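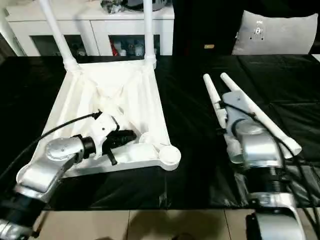
Email marketing, session 3 – list hygiene and segments

Recap from last time: open rate tells you very little by itself. Always look at clicks per delivered, then unsubscribes.

Why clean a list
Dead addresses hurt delivery. Mailbox providers watch bounces and complaints, and a bad sender score drags down mail to the people who do want it.

Hard bounce = address doesn't exist, remove right away.
Soft bounce = full inbox, server down. Retry, then suppress.
Spam complaint = suppress, never mail again.

Worked case: Merley (garden supplies, mail order)
List at start: 1,727 contacts. No activity since September: 563. So that's 32.6 percent asleep.
They sent a re-engagement series, 2 emails, plain text, one link each. No discount in the first one – discuss why. Anyone who didn't click went to a suppression list, not deleted (you need the record so they dont get re-imported by accident).

Segments
Start with behavior, not age or zip code. Last purchase, last click, category browsed. Keep it small, a segment you never write for is just clutter.
Trudton splits only by buyers / non-buyers. Crude but they really do write seperate copy for each.

Consent
Single vs double opt-in. Double gives you a smaller list and fewer typos in addresses. Quintela switched to double, see reading pack.
Unsubscribe link has to be easy to find. No login page in front of it!!

For next time
Read the Dralia welcome series in the pack. Mark where you would cut. Bring one subject line you'd test against theirs, plus what you would measure and for how long.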